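Bromden bench, teleop notes
6/4/19

Goal for this session was to get a first clean set of demos for the slab task in sim, driven by hand from the leader arms, before we bother moving anything over to the real bench. Scene is the tabletop one from the Tulta branch. Policy side is untouched, this is all data collection.

Set up the leader arms with the Sindo mapping. Left and right both tracked fine at startup. Right grip trigger had a dead zone at the closed end, so small squeezes did nothing and then the finger jumped. Changed the scaling in the config and it went away. The old values are commented out under the new ones in case someone needs them back.

Recorded 8 demos. Threw out 2. In one I let go of the left leader too early and the arm sagged, and in the other the recorder was still writing the previous episode when I started moving. Add a wait there. I have lost episodes to this before and keep forgetting.

Kept episodes are trimmed at the front only. I left the pauses in. Kallio's trimming script cuts anything where the joints are still, and that also removes the part where the operator lines up on the slab, and I want that part in the data. If the policy learns to hesitate we can cut it later.

Things to know if you drive it:

Go slow on the approach. The slab hides a lot of the floor behind it and depth is hard to judge from the forward view. I kept stopping short.

Use the finger view for the last bit. It is worth the extra window.

Keep both grippers open until you are committed. Closing one early pulls the wrist around and you spend the rest of the episode correcting.

Camera renders, all from the sim:
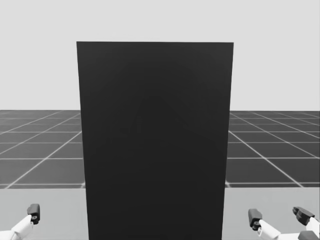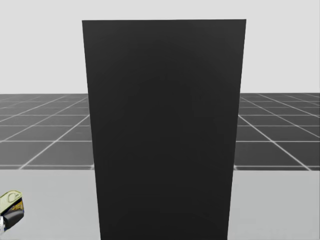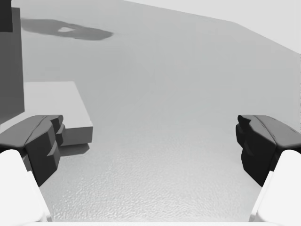 Image size for training is still 224 on a side. I tried feeding the full renders to the loader and it ran, but too slow to be useful on this machine. Leave it at 224 unless we get the other card.

Replay check: played the kept episodes back open loop from the saved start states. Most track well. One drifts on the right arm near the end, and I think the timestamps slipped and the motion itself is fine. Have not confirmed. It stays in the folder, flagged in the log.

To do in June: move the start pose of the slab between episodes, add the wait to the recorder, and get a second person to drive so it isn't all my habits in there. Also ask Kallio whether the trimming script can take a minimum pause length.

Leader arms are parked and powered off. Config is pushed to the Tulta branch.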